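Last updated: November
Filed under: Bookish Days Out, Book Fairs

I had been promising myself a trip to the Stiltdale Book Fair for years, ever since a reader left a comment on my crime fiction month telling me I was mad to have missed it, and this time I finally went! The train gets you in a little after ten, and it's a nice downhill walk to the old corn hall (uphill on the way back, with bags, as my shoulders would like me to mention).

There were 17 publishers this year, mostly small ones, and more than 331 titles on the main tables. I started with Mitent, who do those lovely slim translated novellas with the plain grey covers, and came away with two before I'd even found the tea. Their stand had a sign-up sheet for a reading group by post, where you get a book and a pencil and send both on to the next person, and I've put my name down though I'm hopeless at posting things.

Plenport Press had brought their enormous family saga, all 767 pages of it, and I did pick it up and put it down again several times. The Nguyen Bookshop ran the second-hand corner upstairs, which was packed by lunchtime and smelled exactly as it should. I found a battered green paperback I'd lost in a house move and was so pleased I forgot to ask for a bag.

The afternoon talk was on reading aloud to the very small, and ran well over, with lots of questions about when to give up on a book a toddler hates. I liked the answer, which was to leave it on the shelf for six months and say nothing.

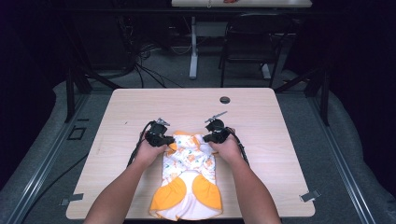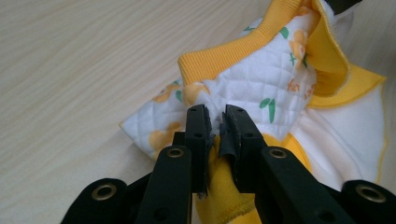 What I brought home

Five books in the end, plus a tote bag and a bookmark from Mitent. I've begun the shorter novella and will review it here once I've finished the library book that's due back first.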